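What we learned from teaching the arm by hand
Sugden project group, Grulstead College -- final report, 22/12/2025

When we began in May, we honestly thought the hard part would be the software, and that moving the arm about would be the fun bit we did in the afternoons. Well, it was fun, but it was also a good deal harder than any of us had imagined!

Our task was to show the robot how to reach into a small plastic drawer and deal with a piece of cardboard lying on the bottom. We tried two ways of showing it. In the first, one of us held the arm and guided it through the whole movement (lovely for getting a feel for the reach, though our hands kept getting in the way of the drawer). In the second we stood back and drove it with the Istau hand controller, which was slower at first but gave us much smoother paths once we had stopped over-correcting.

We recorded 127 demonstrations over nine sessions, shared between three drivers, and kept them all in a folder we called Biltico. Looking back through them, you can tell quite easily who was driving. One of us always came straight down, another liked to creep in from the side, and the third paused above the drawer for ages before committing -- all perfectly good habits, but a muddle to learn from when mixed together. If we were starting again we would agree on one approach before recording anything, and we would practise the last few centimetres far more than the rest. 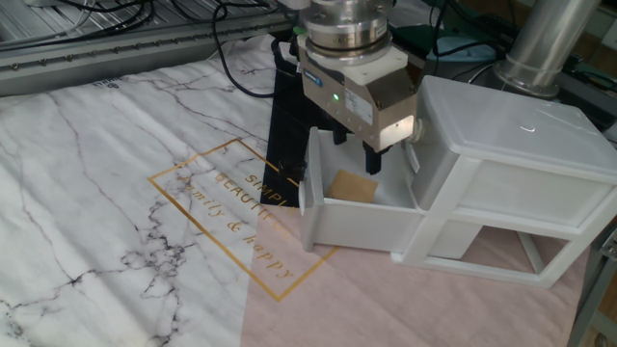
Figure 3. The gripper fingers reaching down into the open drawer, with the cardboard square on the drawer floor.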